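Chapter 8
Keeping Your Files in Order

I have a confession to make before we start. When I sat down to write this chapter, my own downloads folder held 70 files with names like "final2" and "new copy (3)" - and I teach this stuff! So if your computer is a mess, you're in good company.

In the last chapter we installed Zisto, the little backup program, and set it to run every night. Backups are great, but they copy your clutter right along with your good stuff. What I want to do now is show you how to rename a whole batch of files in one go, using a free tool called Ernano.

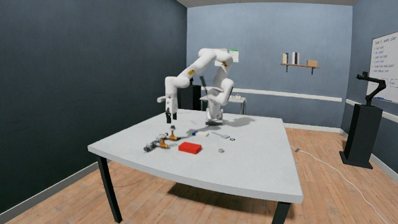
Fatima Jacobs wrote to me after the first edition that she would never let a program rename anything until she had seen the new names listed next to the old ones. I agree with her completely, and it's why we'll spend so long on the preview window (section 8.2).

You'll need the practice folder from the Andville disk, which has 34 files in it. Copy it to your desktop first - please don't work on the original. We'll begin with simple numbering, then move on to dates, and then I'll show you how to undo the whole thing.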